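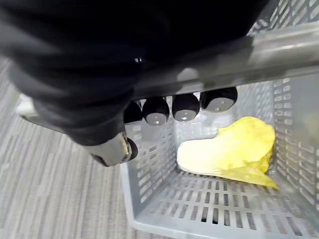

How to shop for vegetables with a basket and come home with what you meant to buy

Most advice on choosing fresh veg is padding. Tap it, sniff it, hold it to your ear. I have tried the lot over the years and very little of it survives contact with a real shop. What follows is the part I still do. It was written for crate displays, the sort Muvville has at the front, but it works for any greengrocer that lets you pick your own.

Before you start

Write down meals, not vegetables. "Carrots" on a list tells you nothing about how many. "Soup, and carrots with the roast" does. I used the Plendari meal planner for a while and it wanted me to own 67 ingredients before I could cook a Tuesday sort of supper. A scrap of envelope is better.

Take a basket. A trolley invites you to fill it, and veg rolls about in the bottom. If you have the choice, pick a basket with slots in the floor, so that grit drops through. Small things like loose chillies drop through too, so bag those.

Step 1. Heavy things first

Cabbage, squash and potatoes go on the floor of the basket, to one side. Napa cabbage (sold as Chinese leaf in most places near me) is tougher than it looks but it will still bruise if you drop a bag of spuds on it. Choose one that feels heavy for its size. Ignore a few tatty outer leaves, you were going to pull them off anyway. Small black specks on the white ribs are usually harmless, whatever the forums say.

Step 2. Look at the whole display before you touch anything

The crate nearest the door is there because somebody wants it sold. Walk the length of the stand once. Check what is next to what, because neighbours get muddled, and two sorts of cucumber at two prices is an easy way to be caught at the till.

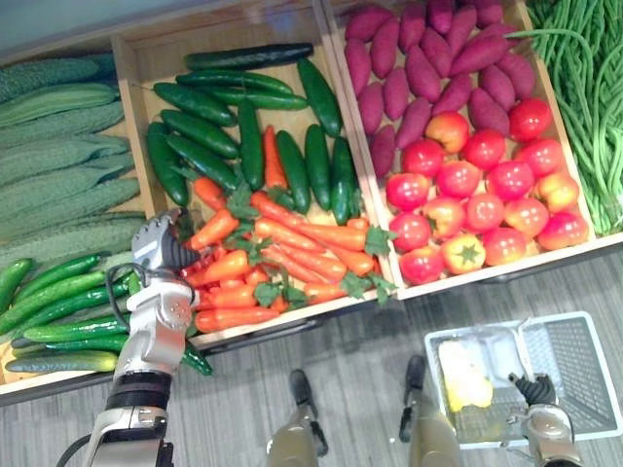
Bitter gourds and cucumbers in the left crate, darker cucumbers and carrots in the middle one.

Step 3. Choose by feel

Cucumbers: squeeze gently at both ends. The ends go soft before the middle does. Shine proves very little, as some are waxed.

Carrots: bend one slightly. If it gives, put it back. Leafy tops are a fair sign of freshness if they are perky, but you are paying for the weight of them, so I only buy them that way when I want the greens for pesto. Twist them off at home or they draw water out of the root.

Bitter gourds: go for firm and pale green. Yellow patches mean it is ripening, and the flesh turns mushy. Salting is supposed to remove the bitterness. It removes a bit of it.

Step 4. Load in the right order

Carrots go beside the cabbage, cucumbers on top, tomatoes last of all.
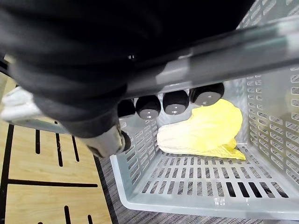
Leave a gap along one side for anything soft you pick up near the till. If the handle starts digging into your fingers you have probably bought too much, so check the list again before you queue.

Step 5. At home

Keep cucumbers away from the coldest part of the fridge. Wrap the cabbage loosely and use the outer leaves first; mine last roughly 14 days. I bought a set of Brakia "freshness" bags in October and could see no difference from an ordinary bag with a sheet of kitchen roll in it. Wash things when you need them, and leave the rest alone.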